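Etch marks on a marble counter – refinish or live with it?
Posted by Berenice Palacios, September, 9:13 a.m.
Print this page | E-mail this page

Our kitchen counter is polished marble, sealed last year with a Brotedau penetrating sealer. There are dull rings near the sink where lemon juice sat overnight. They do not wipe off and water still beads on them. Has the sealer failed?

Sorin Nedeljković
Beading means the sealer is working. Acid attacks the calcite itself, and a penetrating sealer does not stop that. A mottled gray-brown stone with a lower sheen hides etching better than polished white.
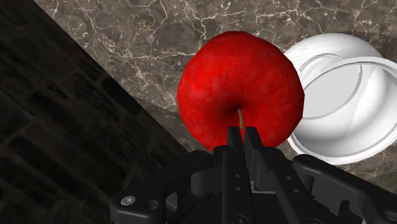
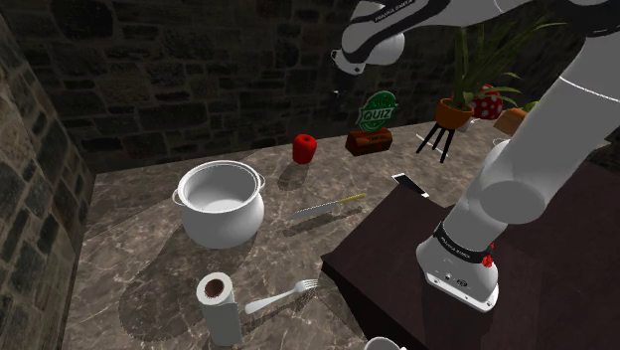

Can vinegar be used to clean the rest of the counter?
Use a pH-neutral cleaner. Vinegar will etch any polished marble, sealed or unsealed.

For the rings, wet the spot, work in marble polishing powder with a damp felt pad for a few minutes, then rinse. If you can feel the edge of the ring with a fingernail, powder will not level it – that needs honing first.

Wenceslao Tlapale
Had the same thing. I paid 178 to have the whole top honed and stopped worrying. Baking soda did nothing for me.

Related items
Removing oil stains with a poultice
Honed or polished: which finish for a kitchen
How often to reseal stone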